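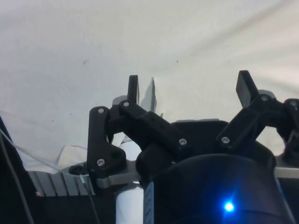
Black linkage with silver screws against off-white fabric.

Print | E-mail

September 13, 2025 – posted by Maureen Sedgwick

Are collagen powders worth it for sore knees?

My sister swears by a collagen powder called Plunusix. It costs $70 a tub and she says her knees felt better in 2 weeks. I'm 20 pounds over where I should be and my knees ache on stairs. The label says "clinically studied" but doesn't say by whom. Before I spend the money, has anyone seen real proof?

Inskip

I'd want to see that study too. "Clinically studied" only tells you somebody ran a test – it doesn't say how the test came out. Look at who paid for it, how many people were in it, and whether anyone got a dummy powder to compare. Joint pain comes and goes by itself, so two good weeks don't prove much. 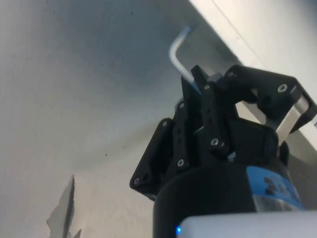
I'd also ask your doctor or a physical therapist about leg exercises before buying anything. Losing a little weight can take load off the knees, and that has far better evidence behind it than most tubs. If you do try the powder, buy one tub and write down your pain each morning. Don't sign up for auto-refill.

Arevis

took it from December on for more than four months, no change. nice in coffee i guess. save your money

Related items
Do magnesium pills help with leg cramps?
Stistent sleep drops – any good?
Fish oil: capsules or just eat fish?
How to read a supplement label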